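5.4 Gripper stops short of closing (fault 3)

Applies to both arms on the Flirkinell bench cell. Rev. 2018-02-07.

Symptom: finger travel stalls part way, controller logs fault 3, arm holds position. Object may still be in the fingers – do not pull it out by hand.

CAUTION: A stalled gripper can finish its stroke the moment the fault is cleared. Keep hands out until step 4 is done.

1. Hit stop on the pendant. Both arms, not just the faulted one.
2. Write down the cycle count. The Trusdale unit first tripped at 1,919 cycles, second one at 900.
3. Power off at the wall. Wait for the drive fan to stop.
4. Try the fingers by hand. Should slide evenly end to end. Gritty or sticking – clean the rails, dry brush only, no solvent.
5. Check the wrist cable. Slack loop is ok, but it must not catch on anything when the wrist turns thru its full range.
6. Move small items clear of the fingers. Sponges and brushes can jam a finger tip just as well as metal.
7. Power on, home one arm at a time, run the empty open/close test.

Note: If fault 3 comes back inside 700 cycles, stop using the arm and send the log to Junditz. Don't raise the force limit to get past it, that only hides teh fault.

Cell layout, both grippers over the bench: 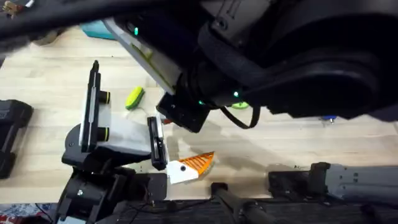

Ginette Delaunay: Step 7 needs a line about homing order. We homed the lower arm first at Hervieu and the two wrists nearly touched. Can you add that before the May revision?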